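We use cookies to remember your reading position. Accept | Manage settings

Chapter 3
Interior Wall Surfaces: Junctions, Movement and Tolerance

3.1 Scope of the chapter

The previous chapter dealt with walls as structure. This one deals with walls as surfaces: what is put on them, how flat they need to be, and what happens where one surface stops and another begins. Most complaints about finished rooms concern the last of these. A wall may be sound in every structural sense and still be rejected at handover for a wavering line at the base or a crack in an internal corner.

The chapter assumes that the reader can already tell a solid wall from a stud partition and knows the usual board and plaster systems. Fire and sound performance are left to Chapter 7, except where a junction detail affects them directly.

3.2 Terms used

A junction is any line along which two surfaces meet. A junction between two walls is a corner, internal or external. A junction between wall and floor is a base junction, whether or not a skirting is fitted. The word joint is kept for a deliberate gap or meeting of two pieces within one surface, such as the taped joint between neighbouring boards.

Tolerance means the permitted departure from the stated size, line or plane. Deviation means the departure found on site. The two are often confused in site records, and a note reading "tolerance 3 mm" may mean either the limit or the reading. Students should write the word in full and give the unit each time.

3.3 The base junction

The base junction has to do several jobs at once. It closes the gap left for floor movement, protects the foot of the wall from knocks and mops, and gives the eye a straight line against which the rest of the room is judged. Where wall colour and floor finish differ strongly, small errors of line are easy to see. Where they are close in tone, the same errors may pass unnoticed.

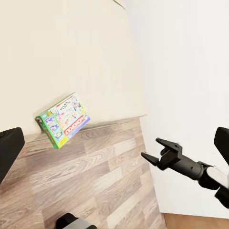 Fig. 3.1 Beige wall meeting a light wood-grain floor, with a white panel to the right.

Floating floors expand and contract with changes in moisture. They must not be fixed tight to the wall, and the gap must be kept clear of plaster droppings, adhesive and packing pieces before it is covered. A skirting is fixed to the wall and never to the floor. If it is fixed to both, the floor cannot move freely, and the first sign is usually a lifted board some distance from the fault.

Sealant at the base junction should be treated as a finish. It will not hold a loose skirting, and it will not make good a floor that has been cut short. In wet rooms, where sealant forms part of the water barrier, the rules in Section 3.9 apply.

3.4 Internal corners

An internal corner joins two planes that may move differently. The usual causes are drying shrinkage in timber studs, settlement of one wall relative to the other, and changes in temperature near heated pipes. Rigid filler in such a corner tends to crack along its length. Paper tape, folded and bedded in compound, can bridge small movements; larger ones need a movement bead.

The worked case used in this chapter is the Stullik building, a block of 24 flats with stud partitions throughout. The survey at handover recorded 577 internal corners, of which 169 had a visible crack. Most of these were on the top storey, where the partitions met the underside of the roof trusses. The contractor, Brivoleck, had fixed the head of each partition rigidly to the trusses, so that seasonal movement in the roof was passed straight into the boards. Refilling the cracks had little lasting effect. The heads were later released and refixed with sliding clips — a slow job, carried out one flat at a time between November and March.

3.5 Plain surfaces and side light

A large plain wall is the hardest surface to finish well. Pictures, sockets and shelves break up a surface and hide slight waves in it. Light falling at a low angle does the reverse, and a joint that looks level at noon may show as a ridge at 4 pm. 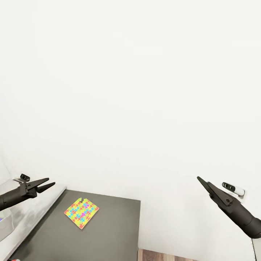
Should a plain wall be checked for flatness before or after painting?
Before painting, using a straightedge and a lamp held close to the surface, and again after the first coat, when the colour is even enough to show any joints that need more filling.

The straightedge is placed upright, then level, then on both diagonals. The largest gap beneath it is recorded, together with its position measured from the nearest corner. Readings taken across a taped joint are marked as such, and are assessed against the joint limit set out in Table 3.2.

© Istach Educational. Contact | Terms of use | Back to top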